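The Button Job

By February they had moved Pauline Treloar off the line and into the old training room at Dudlow, where she had a white table, a stool and a sheet of paper with the word OBJECTIVES on it. Under OBJECTIVES it said 1,350.

"Thirteen hundred and fifty what?" she asked.

"Demonstrations," said Mervyn Horrocks. He had been shift lead for as long as she had worked there, and now his badge said Transition Partner. He set the hand tool down in front of her. It had a grip, a trigger and two black fingers. "You do the job holding this. It remembers what you did. Then Kuvinar takes all that and the arm learns from it."

"And then what do I do?"

"Then you're freed up."

"For what?"

Mervyn looked at the sheet as if it might be on there. "Higher-value work," he said.

She had tested power strips for 22 years. You plugged in, pressed each button, felt for the click, checked the tabs, and put the strip in the good bin or the bad bin. She could do it while arguing about her brother-in-law. With the hand tool she couldn't do it at all. The first morning she chased one strip across the table like a man trying to pick up a dime in mittens.

"Slower," Mervyn said. "They said slower is better."

"They used to write me up for slower."

He didn't answer that. He had signed some of those write-ups.
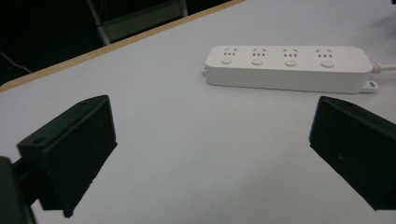
By the second week she had gotten decent at it, and that bothered her more than being bad had. She learned to come in low and let the fingers settle before she squeezed. She learned to press a button with one fingertip and keep the other clear. Every time she finished one she said "done" out loud, because the young man from Kuvinar had asked her to, and every evening he sent a chart to Mervyn with her name on it.

What the chart couldn't show was the click. A bad switch felt mushy. You knew it in the pad of your thumb before you knew it in your head. Through the tool, a good button and a bad one felt the same, a little bump somewhere far off.

"I can't tell which ones are bad," she told the young man.

"That's fine. We only need the motion."

"The motion isn't the job."

"We'll add inspection in a later phase," he said, and he was nice about it. They were all nice about it. There had been bagels.

At lunch she sat with the women from packing, who wanted to know if it was true that the Tirkley plant had put in 8 arms and kept everybody on. It said so in the newsletter. Pauline had a cousin at Tirkley. Everybody had been kept on, her cousin said, if you counted the ones driving an hour each way to the Catterall warehouse and the ones who'd decided the drive wasn't worth it. The newsletter counted them.

"You could do it wrong," said one of the packing women. "Teach it junk."

Pauline had thought of that. She had thought of it on the first day, with the strip skating away from her. She had even tried, one slow afternoon, to pick one up backward and drop it in the wrong bin. She got as far as the bin. Then she turned it around and did it properly, and was annoyed with herself all the way home.

At 698 Mervyn came in and shut the door behind him.

"They're happy with you," he said. "They say yours are the cleanest they've got. They might not need the whole number."

"So I'm finished early."

"Could be."

"And the higher-value work?"

He pulled his badge around so it faced his shirt, then let it swing back. "I asked them that," he said. "About mine, I mean. I asked what happens to a Transition Partner after the transition."

"What'd they say?"

"They said good question."

Pauline put the tool down. She picked up the strip in her bare hand and ran her thumb along the row, one button after another. The third one was mushy. She pressed it again to be sure, and held it out to him.

"Feel that," she said.

Mervyn pressed it. He pressed the one next to it, and then went back.

"I don't feel anything," he said.

"No," she said, and put it in the bad bin, and reached for the next one.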